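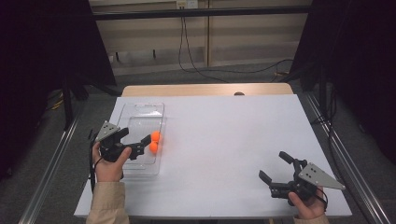 How much does it cost to build a pair of hand-held grippers for teaching a robot arm at home? Mine came to £311, and £79 of that was one motor I bought twice.
14 replies · 6 reposts · 52 likes

Starting a thread on the build because a few people asked after I mentioned it on the Goswood workshop page. I'll add to it as I go. It covers the grippers, the plates, the cables and the table. The arm gets its own thread when it's working.
2 replies · 19 likes

The idea is simple. You hold one gripper in each hand and do the job yourself. Each one records how far its jaws are open and where it is. Later the arm tries to copy you. You need a lot of goes at the same small job before the copy is any good.
1 reply · 1 repost · 23 likes

The job I picked is balls in a tray. Clear plastic tray, two orange balls. Balls are awkward because they roll off if one jaw arrives before the other, so you find out quickly whether your jaws close evenly. Mine didn't to begin with.
3 replies · 27 likes

Jaws first. I printed them in black on the workshop's Temum. The first pair flexed at the tips. I thickened the back edge by 2 mm and put the layers the other way round, lengthways, and they've been fine. Print time went up to just under five hours a jaw.
4 replies · 2 reposts · 31 likes

The plate on top of each gripper is a grey metal triangle with holes drilled in it. It gives me somewhere to bolt things. I drilled more holes than I needed and I'm glad I did, as I've moved the tracker mount three times now.
18 likes

Drilling tip: clamp both plates together and do them as one piece. I did the first two separately and the holes were out by enough that the bolts wouldn't go through the mount. Those two are now brackets for a shelf.
5 replies · 3 reposts · 44 likes

Motor: the one I bought twice. I fed the first one 12 volts when it wanted 7.4. It smelled for a day. The second is still going. Label your power supplies.
9 replies · 1 repost · 61 likes

Someone asked why I left the cables on and didn't go wireless. I tried wireless. It dropped readings whenever the workshop's laser cutter was running, and that's most evenings. A cable doesn't care. You do have to learn to keep it off the table when you reach across.
6 replies · 22 likes

Benoît Gaillard wanted to know about cable length. Mine are 2 m each. I'd go to 3 if I did it again. At 2 m I can feel it tug at full stretch, and the tug ends up in the recording.
1 reply · 12 likes

Table: a light wooden one with a white top laid on it. The white makes the balls easy to pick out for the tracking software. On bare wood it kept losing them under the evening lights. I tried a grey sheet too and that was no better than the wood.
2 replies · 16 likes

The long metal rails either side sit on the carpet. Set them parallel and check again every session, because carpet lets things creep. I measure between them front and back with a tape. If it's more than 3 mm out I shift one and start again.
3 replies · 14 likes

Software is a branch of Fletinero, which Odette Poulain pointed me to. The install notes are out of date. You want the older version of the camera library, and you want to set the port names by hand or it swaps left and right when you restart. I lost a whole Monday evening to that.
8 replies · 5 reposts · 38 likes

Calibration takes ten minutes once you have the habit. Close both jaws, zero them, open fully, write the number down. If today's number is far from last time's, something has slipped. With mine it's nearly always the grub screw on the left one. Thread lock helped.
1 reply · 17 likes

On how many recordings you need: I did 100 and the copy was poor. It reached for the right place and closed too early. The advice on the Liem forum is 2,000 for a two-handed job. I can manage a decent run in an evening before my hands get slow, so this will take me a while.
7 replies · 2 reposts · 33 likes

Vary where you put the tray. I left it in the same spot for the first lot and all the arm learned was that spot. Now I move it a bit every go, left, right, nearer, further, and turn it sometimes.
2 replies · 25 likes

Throw away the bad goes the same night. I kept mine to sort out later and couldn't remember which was which. There's a key in Fletinero that marks the last one as bad. It's F8, and it isn't in the notes.
4 replies · 4 reposts · 29 likes

Still to do: softer pads for the jaw tips, a proper strain relief where the cable goes in, and a second set of plates in something lighter. My wrists notice the weight after an hour.
3 replies · 11 likes

Drawings for the jaws and the plate are in the Goswood shared folder, under May. The plate drawing has the old hole spacing on page one. Use page two.
6 replies · 9 reposts · 47 likes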